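Akeo RS2 track tyres: a season on a light coupe

I bought a set of the Akeo RS2 in February to replace the worn tyres that came with the car. The set cost £2,147 fitted, from Gatau, who had quoted £2,282 before I agreed to wait for the next delivery. They are road legal, and I drive to the circuit and back on them.

Fitting was uneventful. One wheel needed more weight than I would like, but there is no shake at motorway speed. Expect more noise than from an ordinary summer tyre, mostly a low hum on coarse surfaces. After an hour it gets tiring.

On track they take 2 laps to come in. Before that the front pushes wide in slow corners and you have to be patient with the throttle. Once warm, the steering is heavier and much clearer, and the car can be leaned on under braking. My best lap at Mallon was an 89, in seconds, on a dry morning. I never got near that on the old set.

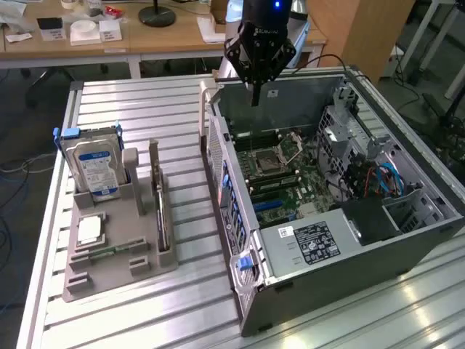 Urrutia, replying to my first notes on these, disagreed about the warm-up and said that on a heavier car they were ready by the end of the out lap, but went greasy after a quarter of an hour and needed a slow lap to recover. I haven't had that, though my sessions are short and the car weighs very little.

Wear is fair. The outer shoulders of the fronts are nearly down to the marker after the summer, and the rears have plenty left. I should have swapped them side to side halfway through.

In heavy rain they are poor. Standing water on the way home had me well under the limit in the inside lane.

I would buy them again for a car that sees regular track days. For road use alone, the cheaper Akeo touring tyre is quieter and copes better in winter.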